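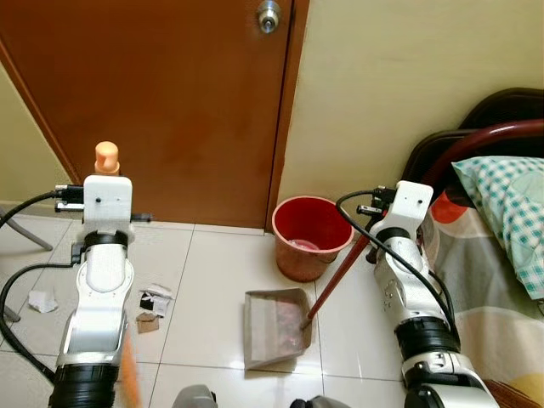

Do both arms need to be homed before every sweeping run?
Home both of them every time, even when only one has moved, and do it with the grippers empty.

Avumness club, pre-run safety checklist, sweeping task
Filled in by Mounir Lahlou, October, 4:30 pm start

1. E-stop in reach of the spotter: OK. Pressed it twice, both arms dropped out straight away. Love that.

2. Cables at both wrists: OK, with a grumble. They've got a fair bit of loop in them and I'd like another clip on the left one before the Lilta demo. Arvo job for whoever's got the zip ties.

3. Grip on the handles: OK. Orange stick on the left, red dustpan pole on the right. Tug each one before you let go, please!

4. Dustpan: passed, but it's pretty scuffed inside. Front edge sits flat on the tiles so I'm happy to keep using it.

5. Floor: litter down (scrunched paper, a bit of torn cardboard), nothing else to go in the sweep area. Shoes and bags stay out, that means you, year nines.

6. Bucket: by the door frame. Mark its spot with tape, I keep forgetting to.

7. Door: shut during runs. Sign goes on the other side, it was missing again today.

8. Speed limit: set to 50 in the Bouzid panel. Somebody had left it on 175, which gave me a proper fright. Check it yourself, don't trust the last person (even if it was me).

9. Battery pack 2422: not tested, charger's still at Alalari. Carry over to next session.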